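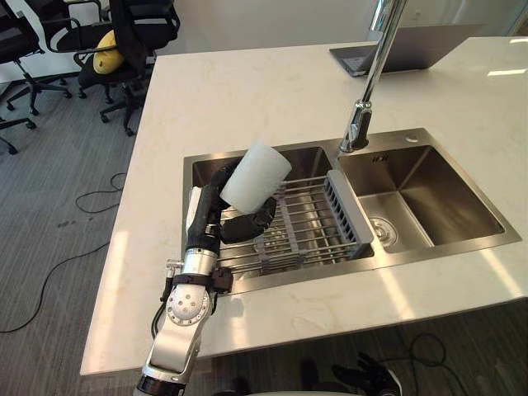 Skorbridge Hand Service Kit, reviewed after three months on a two-armed kitchen robot

Rating: 3 out of 5

I don't trust kits. Most of them are a zip case full of things you already own, with a markup for the foam insert. So when Skorbridge put out a service kit for multi-fingered hands at $1,480, I expected to send it back within the week. I've kept it, with reservations.

Our cell is a two-armed robot that works at an ordinary kitchen sink in a carpeted office. It handles cups at a double-basin stainless sink, with a dish rack made of metal rods sitting in the left-hand basin. The hands are black, jointed and fiddly. A frosted white cup is a mean test for them: the fingers have to curl around the side while the thumb goes underneath, right over the rods, and if the thumb's zero is off by even a little, you hear it touch metal.

What's in the case: a torque driver with a preset collar, a finger alignment jig, a tension gauge, a wrist-side cable sleeve, two tubes of grease and a laminated card. There is also software, called Flukow, which you download yourself.

The jig is the reason to buy it. You back the hand off, seat the knuckles in the cradle, and each finger is pushed against a hard stop while you set its zero. Before this I was doing the job by eye with a plastic ruler, and my results depended a lot on how much coffee I'd had. With the jig I get the same numbers on Sunday evening that I got in the morning. A full hand takes me 21 minutes now, and the first one took well over an hour, mostly spent on the card, whose diagrams are printed in dark grey on slightly darker grey.

The torque driver is fine. It clicks where it should. You can buy one just like it for a quarter of what it must add to the price.

The tension gauge I don't believe. I took three readings off the same index finger without moving anything and got three different answers. Skorbridge support told me to “warm the gauge in the hand” first. I did, and got a fourth. I've gone back to the old Meireles gauge, whose case is held shut with tape, and I'm happier.

Then there's the sleeve. The brochure says it protects the wrist in “wet environments,” which could mean a splash or a dunking, and nowhere do they give a rating. I've fitted it and I still wipe down the forearm after every session and check the wrist seam with a dry tissue. If you work over a sink, please don't let a sleeve talk you out of that habit.

Flukow logs your zero offsets and nags you about service intervals. It wants a check every 3,000 grasps, a figure it applies to every hand no matter what the hand picks up. Ours drifted well before that on the thumb and hardly at all on the little finger. I turned the reminders off. The log itself is useful, though it exports in a format only Flukow can open – I'd call that a hostage situation.

Aino Vuorinen, who looks after a pair of Ora hands at another site, bought the same kit and disagrees with me about the gauge. Hers reads steady. So maybe mine is a dud, but at this price I shouldn't be the one doing their quality control.

One more grumble. The case won't stand open on a narrow countertop. The lid is heavier than the base and over it goes, and those little jig pins are the same colour as our grey carpet.

Would I buy it again? I'd buy the jig. Skorbridge doesn't sell the jig on its own. I've asked twice.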